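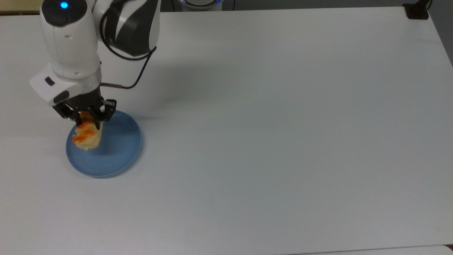
Is the Brovness tabletop arm worth it for plating pastries?

Asked by Seon-mi Hwang, 2024-08-31

Hi everyone, first time posting after a long while of reading along, so please be gentle with me! I run a small bakery counter and I've been looking at the Brovness arm with the two-finger gripper, the one they offer with the Maltano food handling kit. The job I have in mind is about as plain as it gets: pick up one small roll or pastry from the table, set it on a plate, go back for the next one. We do breakfast trays for a guesthouse up the road and on a busy morning that's 200 plates, all the same, and my wrists are not what they were.

The sales person was lovely but kept steering me toward the bigger package, and I couldn't get a straight answer about soft, crumbly things. My glazed rolls dent if you look at them wrong. Has anyone used this with real baked goods, and did you need the extra kit? I'm comfortable with a computer but I am no programmer.

Answer from Leobardo Ponce

Welcome, Seon-mi! I've had the Brovness since March, with the Maltano kit, and I use it for much the same thing (sweet rolls, and little cheese breads when my sister is visiting and insists). On the whole I'm happy with it, though the first couple of weeks tried my patience and I'd hate for you to buy it thinking you can switch it on and go make coffee.

The arm itself is easy. You move it by hand to where you want it, save the spot, and move on to the next one. My trouble was all in the grip. Out of the box the closing force is set for things like jars, and a soft roll doesn't stand a chance. Turn it down to 3 and work up from there with yesterday's leftovers. I ended up at 5 for anything with a firm crust and I leave it at 3 for the rest. 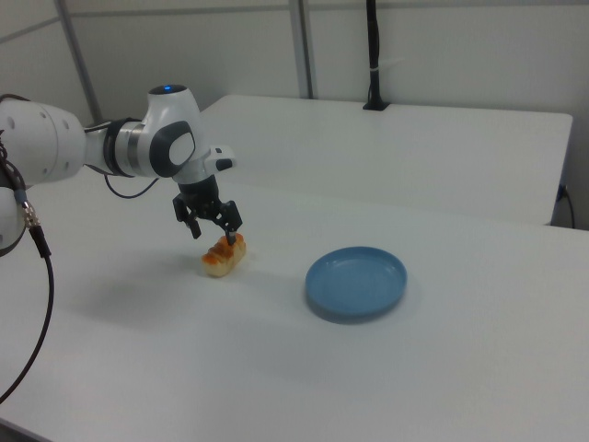

The other thing I'd tell you is to think about which way your rolls are lying before the arm gets to them. A long roll picked up across its narrow side travels nicely. Picked up by the ends it wants to bend in the middle, and if it's fresh you'll get crumbs all over the plate. I keep the plate close to the pickup spot too, so there's less distance to carry anything. And pick a plate color that stands out from your table if you're going to use the camera feature, it makes setup much less fussy.

As for the kit, I'd buy it. The softer finger pads are the part you want, and the saved routines gave me something to start from. Skip the training day unless you like the drive. The phone support covered everything I needed, and they were very sweet about me calling twice over the same question.

One caution on speed. Mine takes 45 minutes to get through a morning's worth, and your count is a good deal higher than mine, so ask them for a trial with your own rolls before you sign anything.

Answer from Ayana Lencho

I'd look at renting first. Magagula rents the same arm by the month where I am, and you can put the rent toward buying it later. Also, ask your local health inspector what they want to see as far as cleaning the fingers goes. Ours wanted it in writing, with the name of the cleaner we use, and it held us up longer than the delivery did.

Answer from Cheng-en Fang

get the kit, the plain pads are too hard for pastry. glaze does build up on them so wipe them down between trays

Comment from Seon-mi Hwang

Thank you all so much, this is more than I got out of three phone calls! Leobardo, did you have to bolt yours down, or does it sit on an ordinary table? I only have the one long work table and my husband is rather attached to it.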